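Trucos de taller: un robot con ruedas que siga el camino sin acabar en la arena

Publicado en Taller y cacharros, julio

Llevo desde la primavera montando un vehículo autónomo pequeño en el garaje, con la mesa de planchar haciendo de banco de trabajo y la paciencia de la familia haciendo de presupuesto. Se llama Kuro. La idea era modesta: que recorriera solo un camino pavimentado, sin rayas pintadas ni bordillo, y volviera. He reunido los trucos que me habría gustado leer antes de empezar, más unos cuantos que aprendí desmontando lo que acababa de montar.

Antes de atornillar nada

Pesa todas las piezas en la báscula de cocina y apunta los gramos con rotulador en la propia pieza. La batería, las ruedas, el soporte de la cámara, hasta la bolsa de tornillos. Mi chasis pesaba 1.402 gramos sin batería y yo habría jurado que era la mitad. Compré los motores confiando en mi juramento y ahora tengo un par de motores preciosos moviendo una cortina.

Haz una maqueta de cartón a tamaño real. El cartón de las cajas de leche es rígido, se corta con tijeras y no duele tirarlo. Presenta la batería, la placa y los cables con sus conectores puestos, que los conectores también ocupan y tienen la manía de salir justo hacia la pared.

Los tornillos, en una huevera. Cada hueco lleva los de una fase del montaje, en orden. Si al acabar queda alguno en el hueco seis, ya sabes por dónde volver a abrir.

El taladro, bien

Para agujerear plástico sin que se raje, cinta de carrocero por los dos lados, un taco de madera debajo y la broca despacio. Primero una broca fina, después la buena. Si la viruta sale derretida, vas demasiado rápido. Quita la cinta tirando en paralelo a la superficie y el agujero queda limpio, o al menos presentable.

Donde vaya a haber vibración, tuerca autoblocante. El fijador de roscas también sirve en metal con metal, pero hay plásticos a los que ataca y agrieta, de modo que pruébalo antes en un recorte. Yo lo probé directamente en la carcasa.

Las pinzas de la ropa son el mejor tercer brazo para soldar. Dos pinzas de madera pegadas a una tabla vieja sujetan el cable mientras tú sujetas el soldador y el estaño. Las de plástico también aguantan, unos segundos.

Cables

Los de motor por un lado y los de señal por otro, y si tienen que cruzarse, que se crucen en ángulo recto. Trenza los dos hilos de cada motor. El mío tenía un tembleque en la dirección que yo atribuía al programa, y estuve tres tardes corrigiendo un código que no tenía culpa de nada.

Etiqueta los dos extremos de cada cable. Con cinta de papel y bolígrafo basta, doblada como una banderita y tapada con un poco de cinta transparente. «Este me acordaré» es una frase que en mi taller está prohibida desde mayo.

Pon el fusible lo más cerca posible del borne positivo de la batería. Y un interruptor de corte grande, rojo, por fuera, al que llegues con el pie si hace falta. Las baterías de litio se cargan a la vista, sobre algo que no arda, y nunca mientras duermes. Si una se hincha, se retira y se lleva al punto limpio; no se le da una segunda oportunidad para ver qué pasa.

La cámara

Móntala sobre un soporte que se pueda inclinar y marca con lima la posición buena. Una muesca no se borra con el sudor de las manos. Los tacos de fieltro para patas de silla, puestos entre soporte y chasis, quitan bastante vibración y cuestan menos que cualquier amortiguador con nombre en inglés.

La inclinación es un regateo. Si la bajas mucho, el robot ve el suelo de maravilla y se entera tarde de las curvas. Si la subes, tiene unas vistas magníficas. Yo la dejé con el horizonte más o menos a media altura, que para un camino abierto me da suficiente pavimento delante y todavía avisa de lo que viene.

Revisa también qué parte del propio robot se cuela por abajo. Lo que salga siempre en el mismo sitio se puede tapar con una máscara fija en el programa: se dibuja una vez, se guarda y se olvida. Déjala un poco holgada, porque las piezas cercanas salen borrosas y no tienen un borde claro al que ceñirse. 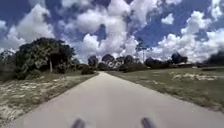
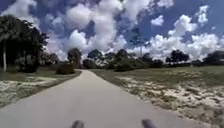
Un tramo recto y otro que tira hacia la izquierda, los dos sin una sola raya pintada.

Para encontrar el borde del camino empecé buscando el color gris, como todo el mundo. Funciona estupendamente hasta que hay arena clara al sol pegada al pavimento, porque para una cámara barata las dos cosas se parecen más de lo que uno quisiera. La saturación ayudó algo más que el brillo. La textura, bastante más: el pavimento es liso y aburrido, mientras que la hierba y la arena tienen grano. Si tu robot solo va a mirar una cosa, que mire lo aburrido.

Recorta el cielo antes de procesar nada. Una nube blanca muy iluminada obliga a la exposición automática a oscurecer todo lo demás, y el robot se queda con un retrato excelente de la nube. Si tu cámara permite medir la luz solo en la mitad inferior, actívalo. Si no lo permite, una visera hecha con la tapa de un bote de yogur, pintada de negro mate por dentro, arregla una parte. Queda horrorosa. Nadie te mirará la visera con el resto que llevas encima.

No pruebes solo en rectas. Cualquier cosa parece inteligente en una recta, incluido un carrito de la compra bien empujado. Busca una curva suave y ponla a mitad del recorrido, cuando ya te hayas confiado. Si el robot corrige a bandazos, baja la velocidad antes de tocar los parámetros de dirección. Yo hice lo contrario durante semanas y conseguí un robot que zigzagueaba con muchísima precisión.

Salidas al exterior

Graba todo, también lo que sale mal. Un cuaderno ayuda más que los nombres de archivo: hora, luz, batería, qué se cambió. Cambia una cosa cada vez. Mi cuaderno tiene una página en la que cambié cuatro y al lado, con otra tinta, una palabra que no voy a transcribir.

Lleva siempre un mando con parada y comprueba el botón antes de soltarlo, con las ruedas en el aire. Programa además que se detenga si pierde la señal. Para las primeras vueltas, una cuerda fina atada atrás resulta poco futurista y muy tranquilizadora. Procura que no llegue a las ruedas.

Camina detrás y a un lado, no delante. Delante te conviertes en obstáculo, y el robot todavía no tiene opinión formada sobre los obstáculos.

La bolsa de salida la guardo hecha, en un táper de los de llevar lentejas: bridas, destornillador, cinta aislante, fusibles de repuesto, una brocha y un trapo de microfibra. La brocha es para la arena. No soples, que la metes más adentro, y no uses aceite en los ejes si vas a pasar cerca de ella, porque el aceite y la arena juntos hacen una pasta de esmerilar de primera calidad. Grafito seco, poco, y el sobrante fuera con el trapo.

Para que la electrónica no se cueza en verano, tapa clara. La mía era negra porque quedaba muy seria. La forré con un trozo de parasol de coche y cinta de doble cara, y dejé dos ranuras de ventilación mirando hacia atrás con media transparente de las de vestir por dentro, que deja pasar el aire y sujeta casi toda la arena.

Al volver a casa

Batería fuera, brocha, trapo, y un repaso con el dedo a todos los tornillos. Copia las grabaciones esa misma tarde. Después mira unas cuantas imágenes una a una, sin prisa, y apunta en cuáles el borde detectado se va donde no debe. De una salida corta me quedé con 168 para etiquetar a mano, que suena a poco hasta que llevas treinta. Aconsejo radio de fondo y algo de fruta. Las patatas fritas acaban en el ratón.

No etiquetes solo las fáciles. Las que más enseñan son las de sombra partida, las de arena comida por la hierba y las borrosas, precisamente las que apetece borrar.

Comentarios

Ronja Torvik: Lo de la media lo hago yo en el ventilador del ordenador del taller y va muy bien, pero hay que cambiarla cada cierto tiempo o acaba siendo fieltro. ¿La máscara de abajo la haces rectangular o siguiendo la forma?

Respuesta del autor: Rectangular. Empecé siguiendo la forma con mucho primor y luego moví la cámara un dedo.

Stefaniia Hrynyshyn: Añado uno: las ruedas, lavadas con agua y una gota de lavavajillas antes de pegarles nada. El adhesivo no agarra sobre el desmoldante de fábrica. A mí se me fue una banda de goma en plena cuesta y el robot se pasó el resto de la tarde girando a la derecha.

Respuesta del autor: Apuntado. Las mías están en el barreño ahora mismo, el de los garbanzos, así que te ruego discreción.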